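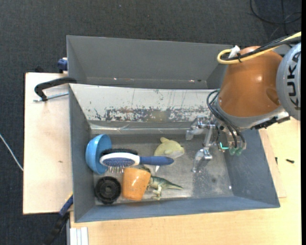

Bin picking with mixed objects: what order should we go in?

benvinda_t
Right, our group has until Saturday to get the KUKA clearing the front bin into the back one without anyone touching it. Tultow is the team name, don't ask. At the moment it's happy with the orange cup and hopeless with anything long. The hairbrush is the worst, it goes for the handle end every time and then the head swings down when it lifts. Do we teach it to grab nearer the middle or just leave the brushes till last?

wotia_908
Middle, surely? Or just behind the head. The weight's all up that end. We had a wooden spoon in our set last year and moving the grasp point along fixed it in an afternoon.

plutev_pete
Disagree with leaving them till last. You've got the black brush with one end inside the blue bowl, so if you go for the bowl first you'll drag the brush along with it. Long things first, then the bowl, then whatever's left.

Areeba Arain
I'm in Benvinda's group and I did most of the test runs, so a bit of defending here! We did try long things first. Out of 124 attempts the brushes were behind most of the drops, and each drop shuffles everything else about. If we start with the cup and the soft shapes at least we bank some points.

plutev_pete
Fair, but do you get points for the easy ones if the bin isn't cleared? At Plutevthorpe the rules were all or nothing.

benvinda_t
One point per object here, plus a bonus for a clear bin. So Areeba's way is safer and Pete's way is braver, and I keep changing my mind.

wotia_908
What's the plan for the bowl, by the way? It's on its side right up against the left wall. I can't see you getting a finger down between the two.

Areeba Arain
One finger inside the bowl, one outside on the rim, coming in from the right. Works in the simulator, which means nothing obviously. The round black thing in the front corner worries me more, there's a wall on two sides of it.

pop_pickers
Could you nudge it out first? We wrote a little push move, 6 or 7 lines, close the fingers and drag the object towards the middle. Check your rules though, ours called it a legal move and a mate's competition didn't.

plutev_pete
Pushing is cheating and I will die on this hill.

pop_pickers
It's in the rulebook, Pete!

benvinda_t
Just looked, ours says "any contact made by the tool", so I'm reading that as a yes. Sorry Pete. Could you post the push bit, Pop? Especially how slow you ran it, I don't want to ram the wall. That back wall's scraped enough as it is.

pop_pickers
Will dig it out tonight. Slow, and stop well short of the side.

Areeba Arain
I've got the lab from four tomorrow so I'll try the dinosaur and the dolphin (whale?) first, then Pete's order with the brushes, and put both sets of numbers on here.

wotia_908
It's a whale.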